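Osora Household Poverty Microdata, County Edition

Product overview
Osora County Edition is a licensed data file for staff who plan or evaluate anti-poverty programs at the state and county level. It combines income, rent, utility and benefit records into one row per household, with weights that allow estimates for areas too small for most national surveys. The file is prepared by Idness and delivered twice a year, with the main release in November.

Coverage
The current release covers 820 counties. A county is included when it has at least 2,000 completed household records across the collection period. Counties below that threshold are grouped with a neighbor and carry a combined area code. Group quarters, including shelters, dormitories and correctional facilities, are outside the sample. Users who need counts of people without housing should pair the file with a local street and shelter count.

Contents
Each household row has 102 variables in the standard layout. The main blocks are:
Cash income by source, before and after tax
Rent or mortgage, with arrears in months
Electric, gas and water bills, with shutoff notices
Food, housing, child care and medical benefits received
Benefits applied for and denied, with reason code where known
Household size, ages and work status of adults
Kitchen, plumbing and heating items present in the home

Poverty measures
Three thresholds are precomputed: the official measure, a supplemental measure adjusted for local rent, and a deep poverty line set at half the official measure. Flags are stored as 0 or 1. Threshold values are stored beside the flags so that a user can substitute a different line without rebuilding the income variables. Benefit amounts are kept separate from cash income throughout. Negative self-employment income is retained as reported and is not set to zero.

Weights and error
Household and person weights are both supplied. Replicate weights come in a separate file and join on the household key. Standard errors computed from the main weight alone will be too small. For subgroups within a single county, pooling two releases is recommended. Changes to the denial codes are listed in the release notes and should be checked before any pooled run.

Formats and access
Files ship as delimited text with a fixed-width copy. The codebook is a searchable document with question wording, universe and missing value codes for every variable. Site licenses permit up to 4 named analysts. Published tables must suppress any cell based on fewer than the minimum number of records stated in the license. Linking the file to named individuals is prohibited.

Household equipment block
The equipment items record whether a household has a working stove, refrigerator, microwave or other means of heating food. Shared kitchens are coded separately from private ones. Small appliances are recorded as present or absent, with no value or age collected. The block can be cross-tabulated with shutoff notices to identify homes that have cooking equipment and an interrupted electric or gas service.

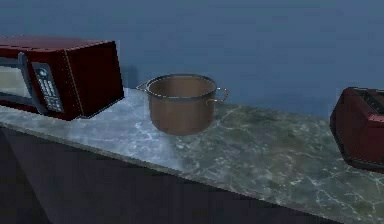
Countertop items: microwave, cooking pot, toaster.

Interviewers code the item as missing when the respondent does not know whether it works. Earlier releases coded these cases as "no," and a bridge variable is provided for trend work.

Support
Technical questions on weights and variance: Senyo Agyeman
Codebook corrections and variable requests: Sarahí Robles
Licensing and renewals: Coralie Costigan

Requests for a test extract should state the county, the intended use and the software to be used. The extract contains altered records and is not suitable for estimates.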